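Do floor tiles really need sealing every year?

Glazed ones, no. We doubt most homes need it at all, whatever the tin says.
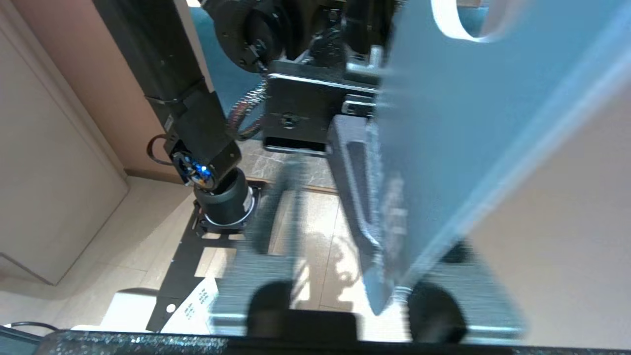
Femley Workshop Users' Group -- Floors and Fittings

Will sun fade beige tile?

We have yet to see it happen. Rugs fade, tile mostly doesn't.

Is the 16-step cleaning plan worth following?

We tried it for 2 months and went back to a mop -- warm water, not much soap. Ask again in February if you must.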